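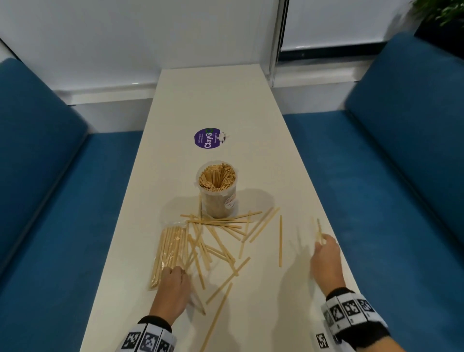

Blue benches and the long white table, window on the right

From: Kylie Cosgrove
Date: October 19, 2021
Subject: Re: string quartet or DJ for the ceremony hour?

Flynn Sheehan wrote:
> We are getting married at Purkthorpe in November and we still have
> no music for the ceremony and for the drinks after it. The Welgate
> Quartet is free, but my brother says a DJ can do all of it for less
> money. Did anybody on the list hire the quartet? Do they play
> modern songs, or only classical?
> Flynn

Hello Flynn,

My husband and I had the Welgate Quartet two years ago, so I can answer for our case. We paid 896 for the ceremony and one hour of drinks. This included travel, but one special arrangement was extra. I do not know if the price is still the same.

They sent us a list of 101 pieces, and more than half of it was modern. We chose four for the ceremony and left the rest to them. I was nervous about this, but the cellist, who answers all the emails, asked very good questions about what we do not like. My aunt still talks about the song they played when we signed the papers.

Two things I would do differently. First, we were outside and the wind was strong, and the guests in the last rows heard very little. We had only 48 guests! If you have more, please ask them about a small amplifier — they own one, but they do not bring it if you do not ask. Second, they need chairs without arms, and the venue gave them the wrong ones. It took some time to find others.

For the evening we had a DJ from Demenier. He was good for dancing, but he talked too much into the microphone, and I had to ask him two times to stop. I would not want him for a ceremony. Maybe your brother knows a quieter one.

If the budget is small, you can ask the quartet for a duo — violin and cello. They offered it to us also, for a lower price.

I still have the song list as a file. Write to me off the list if you want it.

Best wishes to you both,
Kylie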